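Recording bimanual demonstrations on the Jandau assembly board

Last revised Jan 11, 2020

These instructions cover the recording of teleoperated demonstrations for the two-arm insertion policy. They assume the cell has been commissioned, both hands have passed the finger check, and you have an operator login for the Dalisay recorder. Calibration of the head camera is covered in a separate document.

1. Prepare the board

Lay the white board flat in the middle of the table, long side parallel to the bench edge. Check that it does not rock. Wipe off any filings or adhesive residue with a dry cloth.

Set the fixtures according to the layout card for the session. The card gives a position for every peg, plate and slotted frame. Do not straighten a fixture by eye after the card has been scanned. If something has moved, rescan the card and start a new session.

Free parts (gear wheels, cylinders, small couplers) go anywhere inside the pick zone unless the card says otherwise. Vary their orientation between episodes. Cylinders should be laid on their sides for at least half of the session. The first Nurkora set had 635 episodes with every cylinder standing upright, and the policy trained on it could not pick one up from any other pose.

2. Check the cables

Cables from the hands must have enough slack for full wrist rotation. Run each wrist to both limits at low speed and watch the loop. A cable resting on the table is acceptable. A cable crossing the board is not, as it will occlude fixtures and appear in the observations.

3. Start the recorder

Log in, select the task and enter the layout card number. Confirm that the following streams are green:

Head camera
Joint positions, left and right
Finger positions, left and right
Operator glove input
Episode marker pedal

The recorder will start with a stream missing if you override the warning. Do not override it. Episodes without finger positions are discarded at import.

4. Record an episode

Move both arms to the ready pose. Press the pedal once and wait for the tone.

Pick up the first part with the hand nearest to it. The other hand may pick up its own part at the same time if the task sheet allows parallel grasps. Keep the idle hand above the board and clear of the camera's line of sight to the active fixture.

Approach the fixture from above, pause for a beat, then insert. Keep the pause short. Operators who hesitate for several seconds produce long runs of near-identical observations, and the model learns to stall at the same point.

If a part is dropped inside the pick zone, recover it and continue. Recoveries are wanted. If it leaves the board, press the pedal twice to mark the episode as failed, then reset.

Press the pedal once to finish. Return to the ready pose before resetting any parts by hand, and engage the hold switch before reaching over the table.

5. Label and review

Each episode needs an outcome label (complete, partial or failed) and the name of the part inserted last. Review the first 14 episodes of every session at full speed before recording more. Look for dropped frames, glove drift and fingers that lag behind the commanded grasp. Colour balance should match the reference clip.

6. Upload

Close the session and copy it to the Brarlow server. The import script trims idle time at both ends and rejects any episode longer than 3000 frames. Rejected episodes are listed in the session log with a reason code.

The current target for this task is 3948 accepted episodes across all layout cards. Send queries about rejected episodes or card numbering to Emese Szénási, and include the session log.

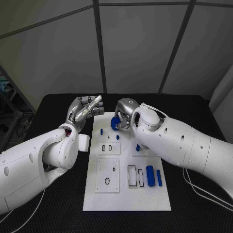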